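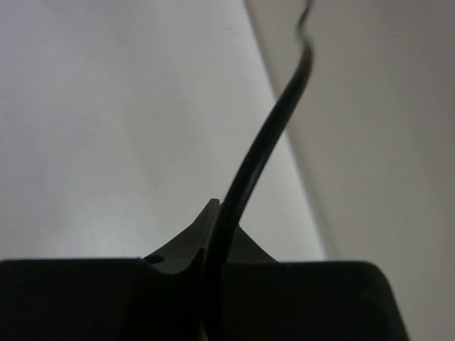
The black cable, going up and away to the right.

My headset and its cable

Posted 12 September 2018 by Nayara Leite
Print this post | E-mail this post

I have an over-ear headset, black, and I have used it almost every day for my translation work. It is a good headset. The problem was always the cable. In the evening I would put it in the drawer, and in the morning it was in a knot with the phone charger, although I am sure I had put it in straight.

My colleague Simone Moura wrapped hers tightly around the ear cups, and for a long time I did the same because it looked neat. In February one side of my headset became silent. If I held the cable with my thumb near the plug, the sound came back, and when I let it go, the sound went away. I worked like this for 8 days, with one hand on the keyboard. I do not recommend it.

I took it to Natanael Amaral, who repairs radios and small things on my street. He cut the cable before the plug, soldered a new one, and did not want to take money, so I brought him a cake. He told me that the cable had been bent too sharply in the same place every day. A cable wants to make large curves, he said. If you look at how it falls when you hold it loosely, it makes a shape like the letter S, and you should not fight with this shape.

So I changed my habits. First I tried a cable box from Gotden. The box is pretty, but the opening is small and I had to push the cable inside, so I was back to bending it. I gave the box to my mother for her sewing thread. After that I bought a stand from Stokeo, which was too short, and the cable lay on the desk in a pile under the headset.

What works for me is to hang the headset high and to let the cable go down freely. 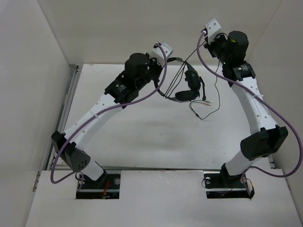 When it hangs in the air there is nothing pressing on the ear cushions, and the twists in the cable come out slowly by themselves. Before I put it away for a trip, I let it hang for 10 minutes. Then I make loops as wide as my open hand, one over and one under. Edileuza Vieira taught me this way of looping, she learned it in the sound team of her church. It took me many evenings to learn, because my wrist always wanted to turn in the wrong direction.

I close the loops with a strip of soft fabric tape. I do not pull it tight. The hard plastic ties are good for cables which stay in one place, but for a cable that moves every day I find them too strong, and it is also easy to cut the cable when you want to cut only the tie.

For cleaning I use a cloth that is a little damp, and I pull the cable through it from the headset to the plug, never in the other direction. I don't know if the direction makes a difference. I started like this and now I continue.

My next task is the other drawer, where I keep the cables of devices that I do not own anymore. There is one from a Trekard radio and I still cannot throw it away. If somebody knows a place near Macedo that accepts old cables, please write to me.

Last updated: same day, I corrected the name of the stand.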